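Laundry Robot Rules: Questions We Keep Getting

Last updated September 25, 2022

Is there one standard that covers a robot doing laundry?
Not that we have found, and we have looked. There are general rules for machines and general rules for robots near people. A vendor who tells you its arm is "fully compliant" should be asked: compliant with what, and on which page? If the answer is a brochure, keep asking.

Then where do the Cloluta house rules come from?
We wrote them in March after reading the Birnier and MacDonald checklists side by side. Both were thin on doors and drums. Treat ours as a working draft with 19 items, four of which we still argue over.

When may the gripper enter a drum?
Only when the drum has stopped, the door is fully open and the machine cannot be started from an app or by someone walking past. A dark display proves nothing. We want the start function locked out.

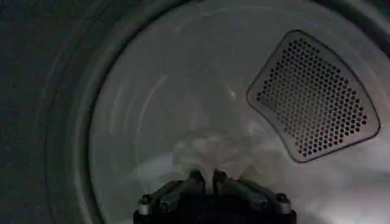
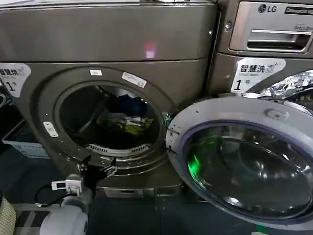 Does the door need its own rule?
Yes, and people skip it. An open door takes up room the arm may want on the way back out. Rule 7 says the door's full swing gets marked as a keep-out area before any path is approved. "The software knows where the door is" does not count as marking it.

How hard can it grip?
We don't publish a number. One setting for towels and socks alike sounds tidy, and we don't believe in it. Start at the lowest force that holds the item, and stop on a snag. No second tug without a person looking.

The vendor says it passed 100 cycles. Is that enough?
Ask what was in the drum. If it was the same dry towel every time, you have learned about that towel. Our acceptance run is 60 loads of mixed laundry, with every stop written down, including the ones the operator thought were silly.

Can one person watch several robots?
The Timel guide allows it. We don't, for now. Of the 17 stops in our last log, most needed someone within reach of the stop button, and a person at the far end of a row is too far away.

Do these rules make it safe?
They make it easier to see what you haven't checked. Anyone offering more than that for a checklist is selling something.

Can I copy them?
Go ahead. Keep the date on your copy, as items 12 and 15 are likely to change.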